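From: Ludach list
To: ludach-kitchens
Date: 11 Jul 2022
Subject: Re: [ludach-kitchens] Storage under a raised shelf, and the mugs

> We are about to redo the tea corner at Lakatos and I would like
> to know what people do with the things that don't stack. We have
> one worktop and no cupboard above it. Someone on this list
> mentioned hanging a net under a low bench or shelf stand back in
> December but I can't find the message. Does it hold anything
> heavier than tea bags? And does it get in the way of the worktop
> underneath? We also need to decide about the grey mugs, whether
> they go in the net or stay out, and whether a jug is worth
> having when there is already a kettle.

I think the December message was mine, or at least I remember writing something like it. The short answer is that the net works for light things and for things with an awkward shape, and I would keep anything breakable out of it.

We have tried it at Ralis on a low dark table stand, the sort that sits on top of the main table and gives you a second level. The net goes under the top, between the two leg frames. Mesh is better than cloth for this as you can see what is in it without getting down to look. Ours is a beige one with fairly open holes. It sags, so measure the drop before you decide what is going to stand below it. Hang it, load it with whatever you mean to keep there, and measure again the next day.

Pictures of the net, a grey mug and the glass jug.

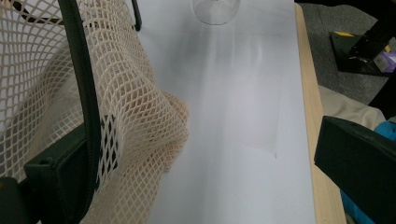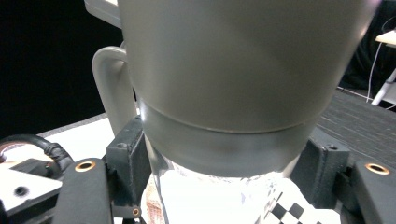
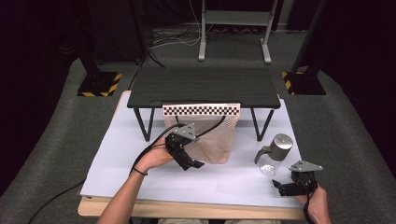 On weight, I wouldn't go by what the packet says. We put tea bags, sugar sachets, cloths and a roll of bin liners in ours and it copes. I tried two tins of coffee for a week and the whole thing dropped so far that you couldn't slide a tray under it. The tins went back on the shelf by the door.

The other problem is small items. Anything thinner than the holes works its way out, so teaspoons need a pot of their own. Sachets are all right if you leave them in their box.

Does it get in the way? A bit. If you use the worktop right up to the back wall you will notice it. We don't, so it has given us space we weren't using. I would fix it at both ends and once in the middle at the front. Ours was only tied at the ends to begin with and things gathered in the middle and couldn't be got out without pulling half of it forward.

On the mugs, leave them out. The handles catch in the mesh and you end up lifting the net along with the mug. A row at the side of the stand takes up less room than you would think, handles all pointing the same way. If you are short of width, hooks on the end wall would do - Indo has those and has had no breakages that I have heard of.

The jug I would keep. It isn't for hot water, it is for cold, and for milk when there is a meeting on. A small one with a lid is enough. It should stand on the worktop to one side where people can reach it without leaning over the net. Ours gets washed at the end of the day and left upside down overnight with the lid next to it.

I would also put a sheet of something pale over the table before you start. It shows up spills and you can pencil on it where the legs of the stand are going. Once you are happy with the positions you can take it away or leave it, as you like.

If you want the measurements of our stand I can send them, but I would have to go and take them properly. I'm in Room 331 until the end of the week and after that away for a fortnight, so let me know before then. There is also a spare net in the drawer, unused, which Lakatos is welcome to.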